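Subject: Re: [vosbridge-hoops] Center situation / roster moves

Quick one, am between meetings, sorry for typos.

Margaux - saw your note, agree with most of it, not the part about waiting until May. Quoting so people have it:

> On October 21, 2024, Margaux Chauvin wrote:
>
> Hi all,
>
> So Hagos is out of Mallet and apparently free to sign anywhere in the league. I know we need size. I also know he played 30 minutes a night over there and he's going to want the same here, and I don't see where those come from unless Apolline's group goes small a lot less.
>
> My vote is we hold the spot, see how Thibault looks, and talk again in May when the transfer window opens. We've burned a roster spot on a big before and I'd like to not do that again.
>
> Also we still owe the league the dues for the second team.
>
> Margaux

OK so. Thibault is great, love him, he is not a center. He gave up 41 to Sellport, most of it to one guy standing under the basket with his hands up. Not his fault, we put him there. But we can't do that until May. By May the season is over!!

What I'd do:

- Sign Hagos now, on the short form, rest of season only
- He comes off the bench the first 2 games, no promises after that
- Thibault goes back to the four where he can shoot
- Apolline's group stays small, I don't want to touch it, it's the only thing that works right now

On minutes, I talked to him last night. He says he's fine with less. His knee was bad in the spring and he'd rather play 4 good stretches than limp thru a whole game. Take that for what it is, everybody says that before they sign. But he called me, I didnt call him.

Why Mallet let him go - they want to run. They've got the two guards from the college team and they want everybody up the floor in three seconds, and that was never going to be him. No fight with the coach as far as I know. If someone heard different tell me today please.

Other stuff while I'm here.

Site: the Flilenum page is updated, new schedule is in.

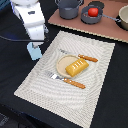

*Robot arm, black tablecloth*

Check the schedule part on your phones, the away games were showing twice for me and then they weren't. The Sellport rematch is the one to look at, tip time moved and the old one may still be cached.

Dues: paid. Receipt is in the shared folder under the wrong name, will fix.

Jerseys: if we do sign him we need an XXL and we do not have an XXL. The supplier wants nearly 30 bucks for a single with a name on it, more if we rush. Could do blank with the number ironed on like we did for Apolline last year. It peeled but it lasted the season.

Bottom of the same page, next to the postgame dinner sign-up:
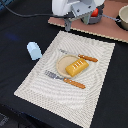
*Plate and knife on a white placemat*

Sign-up closes when the practice sheet does, put your name on both.

Practice is at the Vosbridge gym, small court, the big one has volleyball on it. Hagos will come by and run with us if nobody objects. Not a tryout, don't make it weird. Thibault can you guard him for a bit so we see both of you.

Need a yes or no from the four of you by tomorrow noon, the form has to be in before the next game or he sits anyway. Margaux if you're still a no just say so on list and we'll talk by phone, I'm around after six.

Kumiko

--
Kumiko Honda
Vosbridge hoops, team 1 (and team 2 paperwork apparently)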